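Packing Up After a Drinks Stall: What Goes in What?
Final report for the Everyday Design module

Why I picked this

I run (well, help run) the hot drinks stall that our hall puts on in the foyer of the Marchal building, and the bit I've always hated is the end. Everybody is lovely while there's tea going, and then the urn goes off and there's a table covered in cups, mugs, napkins and half a packet of biscuits, and I'm the one putting it all into whatever I can find. So when we were told to choose a small household job and take it seriously for a term, I knew what mine would be!

My question was pretty simple. If you've got disposable cups and proper mugs on the same table, and you want to get them away quickly without crushing or chipping anything, what do you put them in and in what order?

What I tried

I compared three containers: a paper carrier bag, a plastic crate from Brotero (the shop by the station, not the big one) and a cotton tote I already had. I did six full pack-ups with each, spread over a few weeks, and wrote down the time and anything that got squashed. I started with a box of 200 paper cups, which sounded like loads and really wasn't, because flatmates kept nicking them.

My tutor asked why I'd bothered with paper bags when a crate is obviously stronger. Fair point, but a crate has to live somewhere for the rest of the week and our cupboard is tiny. A paper bag folds flat and slides down beside the fridge. That matters more to me than strength, and I said so in my plan.

Laying the table out

I spent far too long on this part. At first I had everything in a heap in the middle and just grabbed, and my times were all over the place. Then I moved the cups and mugs to the back and kept the bag at the front where I could get into it easily, and the whole job calmed down. You fill the bag from the side you're reaching from, so it makes sense for its mouth to be free and everything else to be out of the way behind it.
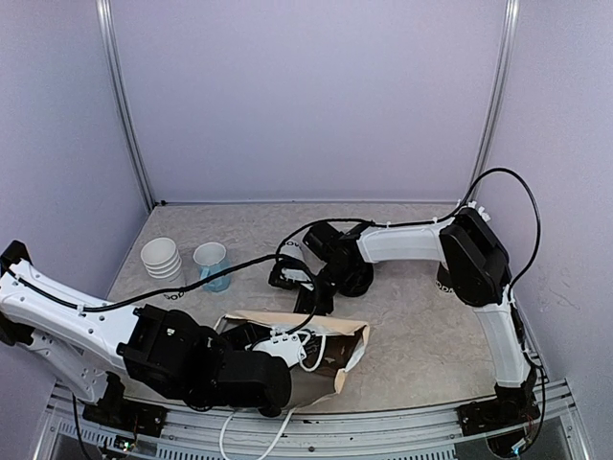 Figure 1. Cups nested at the back with the mug next to them, paper bag at the front.

Nesting the cups first is the single best thing you can do. I know that sounds daft, everyone knows cups stack, but at the stall people put them down one by one all over the place and it's tempting to drop them in the bag as they come. Loose cups fill a carrier in no time. Stacked, they go in as one long tube, and if you lay the tube along the side of the bag there's still a decent gap for a mug. The only snag is that a tall stack likes to bend in the middle and shoot out across the floor (twice, both times in front of people).

The mugs were more of a worry. I used the ones from my own kitchen, and the handle is what catches you out. On a paper bag it snags the rim going in, and then you pull, and then you've got a tear. Turning the handle towards the inside of the bag fixed most of that. I also began folding the top edge of the bag over on itself to make a sort of cuff, which keeps the opening from flopping shut and gives the paper a bit more backbone. I got the idea from a video on lining bins.

How it went

The crate was quickest, no surprise. My best time with it was 79 seconds for the full table. The paper bag came in about a third slower, and nearly all of that was the opening closing up on me before I started doing the cuff. The tote was hopeless. It has no shape of its own, so the cups got bent, and I gave up timing it properly after the fourth go and just finished the set for completeness.

Damage was more interesting than speed. The crate squashed hardly any cups but the mugs clinked about in it unless I wedged a tea towel between them. In the paper bag the cups themselves acted as padding, so the mugs stayed put. I lost one bag to a torn rim and one to a puddle of squash that I hadn't spotted on the table, so please wipe down first.

What I'd change

I only used one size of paper bag, and I'd like to try the wider Pindport ones with the flat bottom. I should also have got somebody else to do some of the pack-ups, as by the last few I was clearly getting faster through practice and my numbers mix that up with the container. My marker will probably say the same.

We've got the December stall coming up, which is the busy one with mulled juice, and I'm going to use two paper bags with cuffs, cups in one and mugs in the other with a few spare cups down the sides. The crate can stay under the table for the urn leads and the biscuits.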